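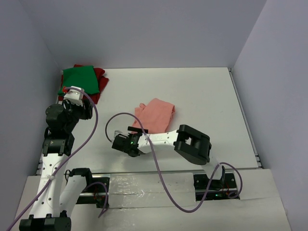
Folding and Stacking T-Shirts: Your Questions

Welcome, and thank you for stopping by the laundry corner of the Mercado household pages. I've been answering folding questions long enough to know that most of us learned it from one parent, never got a second opinion, and have been quietly wondering ever since whether the sleeves go in first. I've gathered the ones that come up most, and I'll keep adding to them as your letters arrive.
Anika Delacroix
Last updated June 2, 2022

Do I need a special surface for folding?

No, you really don't. A clean, smooth table at about hip height is lovely, and your back will thank you for it, but I folded on top of a chest freezer for years and the shirts never complained. Beds are the one place I'd steer you away from if you can help it. The mattress gives under your hands, the shirt sinks in, and you end up chasing the same wrinkle from one side to the other.

Face up or face down?

Face down, for me, every time. When the front is against the table, the sides and sleeves fold in over the back, and the front comes out smooth when you turn the whole thing over. If you have always done it face up and your drawers look nice, please carry on!

What is the basic fold?

Lay the shirt face down and smooth it outward from the middle with flat hands. Bring one side in toward the center, sleeve and all, then lay the sleeve back along the edge so it doesn't poke out. Do the same on the other side. Now you have a long strip, and you can fold the hem up toward the collar, once for a shelf or twice for a drawer. A long sleeve takes one more bend at the elbow so it runs down the strip instead of across it.

My shirts won't stay the same size as each other. What am I doing wrong?

Nothing terrible. Shirts are cut differently, and a boxy one will always fold wider than a slim one unless you bring the sides in further. Choose the width you want before you start (the width of your shelf, or a magazine if you like a guide) and fold every shirt to that, whatever the label says. It feels fussy for the first 3 shirts and then your hands just know.

How neat does a stack have to be?

As neat as makes you happy, and I mean that kindly. For everyday shirts I like a loose stack, with the bigger one underneath if I happen to think of it. A corner sticking out does no harm in a closed drawer. On an open shelf you may want to tuck things in, and the quickest way is to lift the top shirt off, fold the one below again, and put the top one back.

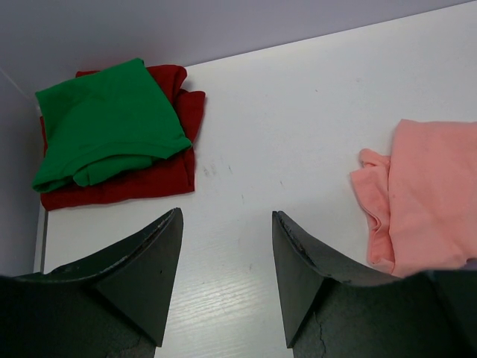 Green on red, loosely folded, with the pink one lying apart on the right.

Should I sort by color or by kind?

By kind first, I think - long sleeves together, short sleeves together - and then by color if you enjoy it. Bright colors are easy to find wherever they land. It's the grays and navies that vanish, so give those a spot near the top.

What about long-sleeved shirts that keep coming undone?

Ah, the sleeves. They do like to wander. Smooth the body of the shirt first and leave the sleeves for last, and when you fold one in, run your palm along it from shoulder to cuff before you go any further. Slippery fabrics do better rolled. In October, when the warmer things come out of storage here, I fold the thick ones in 2 and leave it at that, as a third fold makes a lump that topples everything above it.
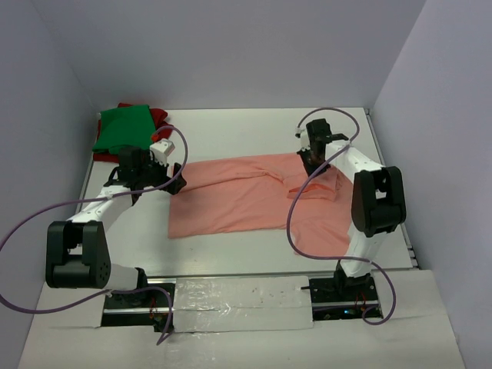
Hawi Teshome: I was taught to button the collar and cuffs before folding anything with long sleeves, and it does hold its shape better. For plain knit shirts I tuck the cuffs under the back panel. My stacks have survived two moves that way.

Thank you, Hawi, I tried the tucked cuffs on a whole basket and I'm keeping them.

How soon after drying should I fold?

As soon as you can manage, while the fabric is still relaxed. If the pile has already sat overnight, give each shirt one good shake by the shoulders and smooth it with your hands before you fold. Do make sure the seams are fully dry, though, especially under the arms, before anything goes into a drawer.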